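Tarnari locking medicine box: two months in

We went shopping for a lockbox after a letter came home from the middle school in November. Some kids had been caught passing around pills from somebody's parents' bathroom, and the principal asked every family to take a look at what was lying around at home. I took a look. We had allergy tablets, leftover painkillers from a knee surgery, and my own sleep prescription, all in an unlocked cabinet over the sink where a seventh grader brushes her teeth. Not great!

I ordered the Tarnari on a neighbor's advice and I love this thing. It's a steel box with a four-digit dial, a carry handle, and a removable tray that lifts out in one piece. The tray is what sold me. Everything we take daily lives on top and the once-in-a-while stuff goes underneath, so I'm not digging through cough drops at 6 a.m. to find my blood pressure pills.

Setup took me 15 minutes, and most of that was picking a code my daughter wouldn't guess (birthdays are out, and so is our house number, which is 111 and would have made a terrible code anyway). You push in a little pin with the lid open, set the dials, and let go. The directions are printed inside the lid, a nice touch for people like me who lose every booklet the day it arrives.

The dials are big and they click firmly. My last lockbox was a Munik with a key, and the key was its whole problem – we hung it on a hook in the pantry, and a key on a hook in the pantry locks nothing. The Munik was also so shallow that taller bottles had to lie on their sides. In the Tarnari the bottom section is deep enough for the family-size stuff to stand up, and I can see what I've got.

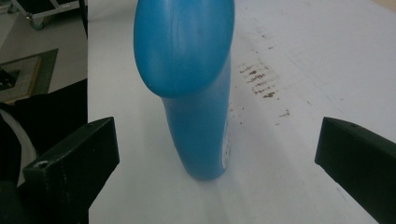

Drudari left a comment on my first short post about the box to say that theirs has been going for a year without trouble, but that the dial stays on the open number if you forget to spin it, and that a teenager in the house had figured this out in a week. Good point, and I've caught myself doing it too. Now I spin all four wheels as I close the lid, and it has become a habit, like locking the car.

A couple of gripes. The felt on the bottom picks up every crumb on the shelf. The handle folds flat but rattles when you carry the box, so anyone taking a pill at midnight will announce it to the household. And there are only 2 mounting holes, both in the back. I'd have liked a couple in the base so I could screw it to a closet shelf, because a determined kid could still walk off with the entire box.

I'd also say to clean out before you lock up. Half of what I meant to put in there was expired, and our pharmacy took it all back at the counter, no questions.

Would I buy it again? I already did – the second one is at my mother's, where the grandkids spend their afternoons. She complained about the code for a few days and now opens it faster than I do. Hers is the cream color, which I like better than my gray one.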